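# Clearing the bedside: a Friday talk with Shih-chieh Tam

Shih-chieh Tam answers the door with a roll of packing tape around one wrist and says I'm right on time, because the kettle is on and the spare bedroom is only half done. We had agreed to talk about small furniture, which Tam loves more than anyone I've met, and we ended up talking mostly about drawers.

"Everybody starts with the closet," Tam says, pouring the tea. "I get it, it's the big one! But then you're standing there at nine at night with every coat you own on the bed, and you can't even lie down. I start next to the pillow. It's one little piece of furniture and you can finish it before lunch."

Tam began helping neighbors sort their rooms on Vedley Street 5 years ago, after a decade of fitting kitchens, and now keeps a notebook of every cabinet, nightstand and dresser along the way. The latest entry is number 331. Each one gets a line about how the drawers run and what was in them.

"Cough drops. Always cough drops," Tam says, laughing. "And chargers for phones that went away years ago. I opened one at the Chung house that had 41 pens in it, and the lady was thrilled – she'd been buying pens all winter."

The method itself is pretty simple. Everything comes out, top to bottom, and the drawers stay open until the job is over. A cardboard box goes on the floor beside the cabinet for whatever is leaving the room. Then you deal with the top.

"The top tells you how somebody lives," Tam says. "A bowl that came up with soup in it, or a bottle of water, or a can from a late movie. I love that stuff, it's a person's evening right there. So I never sweep it all into a bag in one go. I pick things up one at a time and ask where they want to be."

Does food ever belong in a bedside drawer? I expected a firm no, and got a grin.

"Fruit, sure! My grandfather kept apples in his bottom drawer, wrapped in newspaper, and the whole room smelled wonderful. You just have to eat them."

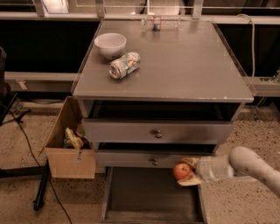 Tam is just as keen on knobs. Small round metal ones are the favorite, one to a drawer and right in the middle, so a sleepy hand can find them in the dark. Long bar handles get a shake of the head ("they catch your pajama pocket, every time"). An open shelf above the drawers is another plus, and Tam likes to leave it bare for a week before deciding what goes there.

"People fill a shelf the minute they see it. Give it a few nights! You'll reach for something, and that's the thing that goes in."

And a raised edge around the top?

"Oh, I'm all for an edge. I roll over like a bear. Without one my glasses would be on the carpet every morning."

We got up to look at a pair of old Zarkach nightstands in the hallway, which Tam is waxing along the runners with a candle stub. The left one slid beautifully. The right one needed a hip.

"That one I'll do again on Friday," Tam said, and went to find the tape.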